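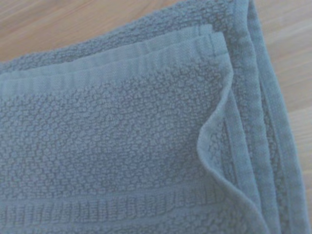
The changing rooms at the Evangelista Street pool reopen on Tue 8 October, and with them comes the new towel policy, which has already produced more mail than the rate increase did. Starting that morning the front desk will stop lending towels. You bring your own, you take your own home. If you need a model to aim for, a gray-blue terry one folded into a few flat layers will do nicely, and it fits in a gym bag with room left over for your complaints.

The old system had its charms. You handed over a membership card, received a towel the size of a place mat, and got the card back if the person at the desk remembered which drawer it went in. Floarea Bogdan, who has swum the 6 a.m. lane since before the roof was fixed, tells me she still has 3 cards belonging to other people. Please see her if you are missing one. She would also like her own.

Laundry was the trouble. The contract with Setireo ran out in the summer, and the new quote arrived with a fuel charge, a handling charge and something called a seasonal adjustment. Silviu Marinescu read it aloud at the members' meeting in the voice he saves for parking tickets. The vote took less time than the reading.

A few practical matters. Hooks have been added along the wall by the showers, 30 of them, and they are for towels. Coats go in the lockers. Wet swimsuits go home with you — the radiator is not a clothesline, whatever your family has led you to believe. Anything left overnight goes into the lost property bin by the side door, where it will be kept until December and then given to the animal shelter, whose dogs are less picky about monograms.

Traian Tănase asked whether people who forget can still borrow one. They can buy one at the desk for $5. It is beige. Stock is limited, and so far demand has been too.

Lane times stay the same through the fall.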